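Archive > Music Data > Perno Country Discography > README

Perno Country Discography, Release Notes and Data Card

The Perno Country Discography is a structured listing of commercially issued country recordings by solo singers and duos. It is maintained by the Trarnavus Music Archive and is offered to librarians, radio programmers and students of popular music. This release is dated August 2, 2024, and replaces the February release in full.

Contents

The file artists.csv holds 259 performers, one per row, with stage name, birth name where published, and years active. The file albums.csv holds 767 studio albums. Live albums, holiday albums and greatest-hits collections are excluded unless they contain at least one new recording. Chart positions are given as peak position only.

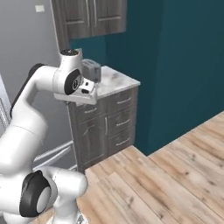 Singles are listed in singles.csv and are linked to albums by the field album_id. Of the singles in the file, 410 have no parent album, and the field is left blank in those rows. Duets appear once, under the performer billed first on the label.

Sources and Checking

Entries were transcribed from the Vidal card catalog and compared with record sleeves held by the archive. Where the two disagree on a release year, the sleeve is followed and the catalog year is kept in the column year_alt. Spelling of song titles follows the label, including dropped letters and apostrophes.

Known Limits

Coverage of small regional labels is incomplete. The Kinimus label is represented by 90 singles and no albums. Songwriter credits have not been checked for any release before 1960.

Corrections

Corrections should be sent to Milagros Cantero, Data Editor, with the row number and a scan of the label or sleeve.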